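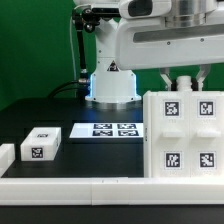
We use cookies to keep you signed in to the list archive and to remember your reading preferences. Accept all | Manage settings

Re: [benchwork] Glossy black tops, cables and clamp arms
From: Hawi Ambaye
To: benchwork list

Edin Spahić wrote:

> Hello all,
>
> I'm finally replacing the old bench in the back room and I have gone
> back and forth on the top for most of February. Barros will cut me a
> black one, 1110 mm wide, in either matte or gloss. The gloss is in
> stock and the matte is a wait. I like how the gloss looks but I
> worry I'll be staring at my own lamps all day.
>
> Two more things while I have your attention. I have one clamp arm
> (a rod with a couple of knuckles, nothing fancy) and it creeps. I
> set it in the morning and by lunch it's pointing somewhere else. And
> my cables are a disgrace. They all come across the middle of the
> table and I keep putting things down on top of them.
>
> Last one, for anybody who uses printed squares for lining things up:
> do you tape them straight to the top, or put them on a plate?
>
> Thanks, and sorry for the four questions in a trench coat.
>
> Edin

Dear Edin, and hello to everyone else,

No need to be sorry, I've been waiting for somebody to ask about bench tops so I could go on about mine! Get a cup of coffee, this may take a while.

I've had a glossy black top for two years now and I'm fond of it, but you are right about the lamps. Anything pale that stands on it shows up a second time underneath, and a colored light will spread a good way across the surface. For the first month I kept reaching for things and being thrown off by the reflection, especially small white parts. You do get used to it. What helped me most was moving the big lamp from straight overhead to well off to one side, and then hanging a plain piece of cloth behind the bench so there was less clutter to reflect in the first place. My cloth is green, only because that was the roll I had.

The other thing with gloss is dust. If you wipe it with a dry rag you will have swirls in it within a week (ask me how I know). I use a soft cloth, a little water with one drop of dish soap, and then a second dry cloth, and I do it before I start in the morning when the light is low and you can see every crumb. The Perkano polish that people here used to recommend left mine so slippery that a fixture slid when I leaned on it, so I gave the rest of the bottle to my brother-in-law for his car. He's very happy with it.

If you can stand the wait, I would say take the matte. If you can't, take the gloss and don't lie awake over it.

Now the clamp arm. Most of the creeping I've seen comes from the lowest joint, even when it looks as if the top one is moving. Try this before you buy anything:

Loosen every joint and wipe off whatever oil is in there. Set the bottom joint first and tighten it hard, then work your way up. Keep the weight over the foot as much as you can, and fold the arm back on itself if it has the length to do it. Then let the thing stand for an hour, go back, and give each knuckle a last quarter turn. Mine stayed put after that. If yours still sags, look at the foot where it grips the table. On a gloss top I'd put a thin piece of rubber under the jaw, both for the grip and to save the finish.

And please give any cable near the arm its own slack. I had a thin one pulled tight alongside the rod, and every time somebody brushed past it the arm moved a hair. I spent a whole afternoon blaming the joint.

That brings me to your cables. My rule is that nothing crosses the middle. The thick ones go out the back and make a wide, lazy loop along the far side of the table, where I never set anything down. I don't force them into a tight bend to make it look neat – a stiff cable will push back, and it will push on the connector, and then you have a loose connector to find at the worst time. The thin ones I let drop straight down from above if there's anywhere to hang them. It looks a bit like laundry but the top stays clear.

I tried the Lokus clips along the back edge and they hold well on a clean surface. They don't come off nicely, though, so decide where you want them first. I moved one and there's still a little gray mark that I cover with the tape dispenser.

For the printed squares, I would go with a plate every time. I started out taping single squares to the top, like you, and the corners lifted, and then I'd press one back down slightly crooked and have to check everything again. Now I print them as one group on one sheet and glue that down flat to a rigid white plate. Leave a good blank margin around each square. I like leaving a fair bit of the plate blank as well, it gives you somewhere to put your fingers when you move it, so you aren't rubbing the print. My larger plate is 315 mm long, and I wouldn't want it much bigger on a bench like yours.

Check that the printer isn't scaling the page to fit. I know everybody says this, and I still got it wrong on the last batch, and had to throw out a stack of very handsome and completely useless sheets. Put a ruler on the first one before you print the second.

One thing you didn't ask. If you do any work with pegs and a tall fixture box, put the box where you can see over its top edge from your usual stool. I had mine turned so I was always half standing to see whether a peg was lined up, and my back let me know about it. White pegs are easy to find on a black top but easy to lose against a white box, so on mine I put a stripe of colored tape near the edge of the box, and that has helped my eyes in the evening.

I still have half a sheet of thin rubber from the Wivov order we all went in on, more than enough for a clamp foot. Send me your address off the list and I'll mail you a piece.

Do let us know which top you go for, and give my best to everyone at home.

Warmly,
Hawi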